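Putting Parts Back Into a PC: Comparing Two Sets of Fingertips on One Gripper

Student project report by Halima Lukumay, supervised by Diane Li
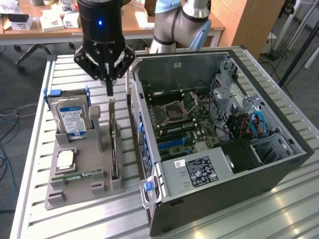 When I started in March I thought the hard part of assembling a desktop computer with a robot would be the planning, and that the gripper would be something I picked from a shelf and then forgot about. My supervisor was kind enough not to laugh. By the end of the first month I had written very little planning code and had spent most of my afternoons looking sideways at fingertips, trying to work out why a memory module that was held perfectly well in the air would tilt the moment it touched its slot.

So the project changed shape, and I am glad it did. The question became a smaller one: given the same arm, the same gripper body and the same parts, how much difference do the fingertips make? I compared two sets. The first, which we call the Chan tips after the bench they were first made on, are narrow and straight, with a flat inner face. The second set, the Draduvix tips, are wider and have a soft pad glued to the inside. Both bolt onto the same fingers, and swapping them takes a few minutes if you have not lost the small hex key (I lost it twice).

The setup

All the parts start in a grey 3D-printed fixture on the slatted aluminum table, with the computer lying on its side and open next to it. The fixture has its own place for each part: the hard drive stands upright, the expansion card stands in a tall slotted holder, the CPU lies in a recessed pocket and the memory module lies flat in a long channel. I printed the fixture at the Nikadstead workshop and went through more versions than I would like to admit. The early ones held the parts so snugly that the arm tugged the whole fixture along with the part, which was funny the first time.

The arm ran from a controller program called Skanon that earlier students in our lab wrote. It let me record a taught position for every pick and every insertion, and then add a little sideways searching if the force at the wrist went above a limit. I kept those settings the same for both sets of tips, apart from the closing width, which had to change with the pads.

What I tried

I ran 387 attempts in all. Of these, 314 were picks from the fixture followed by an insertion, and the rest were picks only, which I did early on before I trusted myself anywhere near the motherboard. An attempt counted as a success if the part was fully in place and I did not have to touch anything. If I had to nudge it with my finger, it was a failure, even when it was a very small nudge and I was very tired.

The expansion card was the friendliest part for both sets. It is already vertical in its holder, so the gripper can come straight down on it, and the narrow tips hardly need any room on either side. The wide tips managed it too, though I had to teach the approach again with more clearance.

The memory module was where the two really parted ways. It lies on its side in the channel, so it has to be turned before it can go into the slot, and with the Chan tips it liked to pivot between the two flat faces as it turned. The pads of the Draduvix tips stopped nearly all of that. On the other hand, the wide tips bumped the neighboring module whenever I asked for the inner slot, and after the first 20 tries I gave up on that slot for them altogether and wrote it down as out of reach.

The hard drive is heavy compared with everything else, and I had expected the pads to win easily. They did hold it better, but they also gave a little under the weight, so the drive hung slightly lower at the end of the move than at the beginning. Adding a pause of 30 seconds at the top made this easy to measure and no easier to fix.

The CPU I only lifted and set back in its pocket. Diane and I agreed that the socket pins could wait for somebody with steadier nerves.

What I would do next

If I had another term I would cut a pad down to fit the narrow tips, because I suspect most of the benefit comes from the soft surface and very little from the width. I would also move the memory channel so that the module starts upright. My taught positions and the fixture drawings are in the lab folder, along with a spare hex key taped inside the lid of the parts box.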